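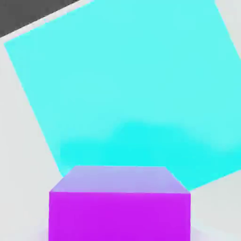
May, quarter past eleven at night

Simulation is working!! I've been grinning at the laptop for an hour and my tea is stone cold, and I don't care one bit. I can tell the arm to go look at something and it goes and looks at it, all on the screen, and no real servo gets hurt.

Tuấn Quan came over after dinner with his own laptop and a bag of oranges and we took over the kitchen table. He'd said last week that I was crazy to keep tuning on the real arm when every mistake costs me a gear, and he was right, I've stripped two this spring. So tonight was all about the fake world. We named it Flasora, which was the cat's name at his old apartment, and now it's in every folder path so it's staying.

First hour was pure setup pain. The arm loaded in upside down. Then it loaded right side up and slowly sank through the table, like it was being lowered into a pond. That one was me – I had the base height in millimeters and everything else in meters. Fixed that, and the blocks started shaking on their own and one of them shot off sideways and never came back. Tuấn made the time step smaller and gave them proper weights and they settled down and sat there like good little blocks.

Then we hooked up the wrist view, which is the part I've been dying to get to. I want the arm to find the purple cube by color and ignore the cyan block, even when the cyan one is hogging nearly everything it can see. That's the hard case and we set it up on purpose. Purple against cyan should be about the easiest color split there is, and with flat light it mostly was, but the cyan isn't one color when you get down to the numbers. There's a deeper aqua band low on its face, right behind the cube, and it shifts in a blotchy sort of way into the paler part. The cube is two colors as well, pale lavender on top and really strong magenta-purple on the front. My first mask grabbed the front and threw the top away, so the arm thought the cube was half the cube it is and aimed low. Widened the range and then it picked up the faint lavender tint on the ground on both sides. Argh! Went back and forth on that for ages. What fixed it was making two masks, one for the top and one for the front, and only trusting the top one if it touches the front one. Tuấn's idea. I'm writing it down as his so he can't say I stole it.

After that I let it run a batch while we ate the oranges. It did 2,159 tries before I stopped it. I haven't gone through the misses yet, but from the ones I watched, most of them seem to happen when the wrist comes in too steep and the cube slides down out of view right before the fingers close. So tomorrow: stop closer, look again, then go. I'd like to do a full 4,000 overnight if the laptop doesn't cook itself. I might prop it up on the cooling rack.

Things still on my list:
Wrist mount, third version. The second one flexes. Print it thicker by 3 mm and see.
24 of the short screws. Ask at Carroll before ordering online, they had a drawer full last time.
Rename the config files before I forget which one is the good one (it's the one called test_old_b, ugh).
Put the shoulder back together. It's been in a baking dish on the shelf since Easter and I need the dish.

I did get a little worried, lying on the couch just now, about how different the real thing will be. My real blocks have dings in them and the lamp over the bench makes everything yellow. Tuấn says to mess with the light in the simulation on purpose, make it too dim and too orange and everything else, and then the real bench will just look like one more weird day. I love that. Trying it tomorrow after work, before the mount.

Also he left his charger here. And he wants to bring his sister along next time, she does something with motors and has opinions about my gears. Great, bring her! I have opinions about my gears too.

Okay, bed. One more run first, just a short one.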